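Secondary Glazing and Window Replacement: Frequently Asked Questions
Nellham Housing Association
Resident Services > Your Home > Windows

The information on this page applies to all residents of Nellham Housing Association properties, including those in the Stilport buildings. It covers the current window program, requests for secondary glazing, condensation, and repairs. Residents who own their unit under a shared equity agreement should also read their agreement, as some responsibilities differ.

Which homes are included in the window program?

The program covers 900 homes built before the present insulation standard was adopted. A letter is sent to each household before any survey is arranged. If you have not received a letter, your home is not scheduled in the current phase. Homes may be added in a later phase following inspection.

Can I ask for my home to be moved up the list?

The order of work is set by building, and individual homes are not normally moved. An exception may be made where a resident has a medical condition made worse by cold or drafts. Please send a letter from your doctor or clinic with Form 3164, which is available from the front desk or by mail.

Will my rent increase when the windows are replaced?

No. The cost of the program is met from the association's capital fund. Rent is reviewed separately each year, and the review does not take account of window work.

How long does the work take?

Most homes are completed in a single visit. Larger homes, and those with bay windows, may require a second visit. The contractor will confirm an arrival window by telephone and will leave written notice at least 48 hours before the visit.

What do I need to do before the contractor arrives?

Please remove curtains, blinds, and any items on the sills. Furniture should be moved back from the window to leave a clear working space. If you are unable to do this yourself, call Resident Services and assistance will be arranged at no charge. Pets must be kept in a separate room while work is in progress.

What is secondary glazing, and how is it different from replacement?

Secondary glazing is an additional pane fitted on the room side of an existing window. The original window stays in place. It is used in buildings where the outside appearance must be preserved, and in homes where the existing frames are sound. Replacement involves taking out the whole window, frame included.

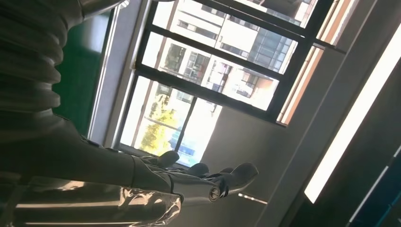
Gray robotic hand in front of a large window with a dark metal frame

Can I choose between the two?

The choice is made by the surveyor after inspecting the frames. Where both options are suitable, residents are asked for their preference on the survey form. Metal frames in good condition are usually kept and fitted with secondary glazing.

May I install my own secondary glazing?

Yes, with written permission. Removable film and magnetic panels do not need permission. Panels that are screwed or glued to the frame do. Residents are responsible for removing their own panels at the end of a tenancy and for making good any damage to the frame or surrounding plaster. Bedroom windows that serve as an emergency exit must remain easy to open at all times, and permission will not be given for any fixed panel on these windows.

Why is there water on the inside of my windows?

Condensation forms when warm, moist air meets a cold surface. It is most common in the early morning from November onward. Wipe the glass and sill dry, open the trickle vents where fitted, and run the kitchen and bathroom fans during and after cooking or bathing. Avoid drying laundry on radiators.

Water between the two panes of a sealed unit is a different matter. It means that the seal has failed, and it should be reported as a repair.

My window will not open, or will not lock. Is this an emergency?

A window that cannot be closed or locked on the ground floor is treated as an emergency and will be made secure the same day. A window that cannot be opened is treated as urgent if it is a bedroom emergency exit. All other faults are handled as routine repairs. Please do not attempt to force a handle or paint over a hinge.

Who pays for broken glass?

The association pays where the breakage was caused by a fault, by weather, or by a crime that has been reported to the police. In the last case, please provide the report number. Other breakages are charged to the resident at the contractor's standard rate. A written quotation can be requested in advance, except where the glass must be boarded up at once.

How should I clean the new windows?

Use warm water, a mild soap, and a soft cloth. Scouring pads and solvent cleaners can damage the frame finish and the rubber seals. The association cleans the outside of windows above the ground floor twice a year, and notices are posted in each lobby beforehand.

I am unhappy with the work. How do I make a complaint?

Contact Resident Services first. Most problems, such as a loose handle or a gap in the sealant, can be put right by the contractor on a return visit. If the matter is not settled, a formal complaint may be addressed to Tane Cosgrove, Head of Resident Services. A written reply will be sent within 4 weeks.

Is this information available in other formats?

Large print and translated copies can be requested at the front desk, by mail, or by telephone. The front desk is open until 4:30 p.m.

Related pages: Reporting a Repair | Heating and Insulation | Permission for Alterations | Shared Equity Agreements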